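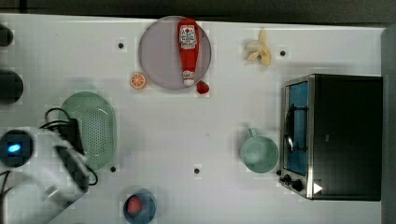
Ketchup on a plate, with an orange slice and a strawberry for company.

Playtesters wanted for Grelley, our daft party game (July sessions in Ivdale)

March 16, 2024

We use cookies to remember your settings and see which pages people read. Accept all / Manage choices

Right then, I need people who like shouting at a telly with their mates. I run Tralline, which is a very small games studio above a carpet shop in Ivdale, and for the last couple of years we've been making a party game called Grelley. It's two to six players on one sofa, lots of short silly rounds, and a board that rearranges itself whenever someone gets too far ahead (my favourite bit, and the bit my family hates most). It's nearly ready to be played by people who aren't related to us, so I'm looking for 20 playtesters to come in over the summer and have a proper go.

You don't have to be good at games! I'd love a mixture. If you've got a cupboard full of controllers, great, but I also want people who last played something at a cousin's birthday and came last. Groups are very welcome, and so are people on their own – I'll pop you in with others and you'll know each other well enough after the round with the geese.

What you'd be doing

There are four sessions in July, all in the evening, and each one runs for three hours with a long break in the middle. You'd play the full board game mode once, then a batch of the mini rounds on their own. We've got 141 of those at the moment and I want to get it down to 100 before release, which means some of my darlings are for the chop. After each batch you fill in a short form saying what you liked, what dragged on and what you didn't understand. The didn't-understand box is the one I read first. I've been staring at the instructions for so long that they all look perfectly sensible to me, including the one that a friend read out loud four times and then went to put the kettle on.

We'd like you to come to at least two of the four. All four would be lovely. If you can only do one, get in touch anyway and I'll put you on the reserve list, as somebody always gets a cold.

What you'd get

£20 per session in cash on the night, your bus or train fare back if you keep the ticket, and a free copy of Grelley when it comes out. Your name goes in the credits too, spelt however you like within reason. Food is pizza, and I'll ask beforehand what you can and can't eat.

The serious bits

You need to be 18 or over. Some rounds have flashing lights, and although there's a setting to turn them down, please tell me if that's a worry and we'll leave those rounds out for your whole group. The studio is up one flight of stairs with no lift, so for anyone who can't manage those I've booked the ground floor room at the Alexiou café for the second session, same kit and same pizza. We'll record what's on the screen and the sound in the room. We won't film faces. You'll be asked to sign a page saying you won't post clips before the game is out, and it really is just the one page.

How to put yourself forward

Use the form on our contact page and put GRELLEY at the top of your message. Tell me which sessions you could do, whether you're coming with anyone, and the last game that made you properly cross (any sort, cards and board games count). Please don't send a CV, I wouldn't know what to do with it. I'll reply to everybody, though it may take me a week or two as I'm also the person fixing the bugs.

Comments (4)

mossybank
Is it controllers only or can you play with a phone? My hands aren't great with the little sticks.

Tralline
Controllers for most rounds, but there's a one-button mode and I'm very keen to have it tested. Please do apply!

dot_and_carry
Applied for me and my sister. The last game that made us cross was dominoes and we're still not speaking about it.

pelican78
Please don't cut the one with the trolleys. I played it on your stall at the spring fair and my lad has been doing the noise ever since.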